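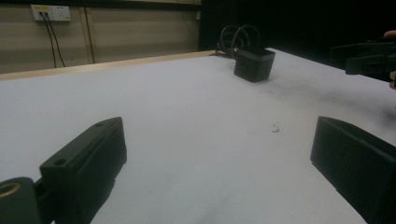
Room 102, Stisteddale: the long table

Gallery page for the workroom at Stisteddale, ground floor, north side. It covers the large white table, the wall it stands against, and the wiring between the two. Lengths are in centimeters unless marked otherwise.

View along the back edge

White top, matte, with the pale wooden strip along the far side. The cube-shaped black box stands near the back, open side up, with the coiled black cables behind it.
Wall socket panel at the upper left, yellow label on its left half, two black cords plugged in. Beige paneling, boards running horizontally.

Room data

Room number: 102
Table length: 200
Height: adjustable at the feet, set once during installation
Table supplier: Ramanauskas
Wall work and sockets: Clisholm
Paint and surface care: Cinier
In use since: March

The top

The top came from Ramanauskas in one piece and went through the door on edge with the feet removed. A two-part top was quoted first. It would have been easier to deliver, but the joint would have landed in the part of the table used most, and a joint collects dust and catches the corners of paper.

Matte was chosen over gloss after both samples had been left on the table in the old room for a week. Gloss wiped clean faster. It also showed the ceiling lamps as bright spots, and small dark parts set down near a reflection were hard to pick out. The matte surface has no such spots but holds marks longer. The faint gray scuffs toward the right at the back are typical, and so is the small dark smudge near the middle. Under low light the white reads slightly gray. Anyone matching a shelf or a side table to it should do so in daylight, with the sample lying flat on the top.

Cleaning procedure for marks:

1. Move everything off the affected area. Do not wipe around objects.
2. Damp cloth, no cleaner, straight strokes along the length of the table.
3. If the mark remains, a small amount of the Cinier surface cleaner on the cloth. Do not pour it on the table.
4. Second damp cloth to remove the cleaner, then a dry one.
5. If the mark still remains, leave it. Abrasive pads produce a shiny patch that is more visible than the scuff was.

The shiny patch rule comes from the previous table, which had three of them.

The wooden strip

The strip on the back edge is light in color and gives the top a thin border on the wall side. It is fastened from below and can be replaced without lifting the table. Cords that cross it should lie flat. A cord pulled tight over the strip will eventually wear a groove, and the first place to check is the stretch nearest the sockets.

No tape on the strip. Adhesive lifts the finish when it is removed, and the repair kit supplied by Ramanauskas is one shade too yellow. The kit is in the drawer unit with the spare feet, for emergencies.

Wall and sockets

Clisholm fitted the horizontal paneling and the socket panel in the same visit. The original drawing put the sockets lower, below table height, which would have meant crawling under to unplug anything. They were moved up before the boards were cut. The cost of the change was small; the cost of moving them now would be five boards and a day of work.

The yellow label stays on the panel. Do not cover it, and do not write on it. A replacement, if it is ever damaged, has to come from Clisholm, as the one on the panel is tied to their numbering.

The thin vertical brown strip to the right of the cords runs down the wall and has not been painted over. Cinier recommended leaving it as it was, and a test patch of beige in the corner behind the door supported this: the paint took well on the boards and poorly on the brown.

The paneling can be dusted with a dry brush, working from the top board down. Water is not to be used within 50 cm of the sockets.

Cables

The weakest part of the layout. The coils at the back edge take up depth that was meant for storage, and the run toward the left follows the wooden strip with nothing holding it in place. Two options have been priced:

Tray under the top. Clears the surface completely. Needs screws into the underside and a gap of 50 mm between the tray and the wall, so the table would have to come forward.

Shallow channel on the wall. Keeps the table where it is. Needs fixing through the paneling, and Clisholm will only guarantee the boards if they do the drilling.

The channel is the current preference. Until it is fitted, cords are to be coiled loosely, with no knots, and kept behind whatever is standing at the back. Labels go on both ends of each cord. One label at the plug end does not help when the other end is somewhere inside a coil.

The box

Small, black, cube-shaped, open at the top, with a few small square holes or slots in the sides. It stays at the back, just right of center as seen from the front of the table. That position is a convenience and may be changed if the layout for the day requires the space. Do not stack anything on it.

Lighting

The room has two settings, full and low. The replacement lamps are rated 4,000 K and are to be ordered at that value only. A mixed set was installed for a short time in the old room and the white surfaces came out in two colors, one half of the table warmer than the other.

Full light is for cleaning and for any work that involves small parts. Low light is acceptable for everything else. The background beyond the table falls off quickly at the low setting — check the floor before walking behind the table.

Parts and reordering

Feet, adjustable, set of four: Ramanauskas. Two spare in the drawer unit.
Edge strip, light wood: Ramanauskas. Order at 200 and cut on site.
Surface cleaner: Cinier. One bottle lasts longer than the printed date, so do not order two.
Wall paint, beige: Cinier. Remaining tin is in the store, lid taped.
Socket panel parts and label: Clisholm only.

Open items

Decide between the cable channel and the tray, and book Clisholm if the channel is confirmed.
Check the two left feet for level. A round pencil placed near the left end rolls toward the wall.
Add the height of the top to the room data once it has been measured with the feet locked.
Replace the brush used for the paneling.

Page last revised after the March inspection. Corrections to dimensions go to the Stisteddale workroom mailbox with the room number in the subject line.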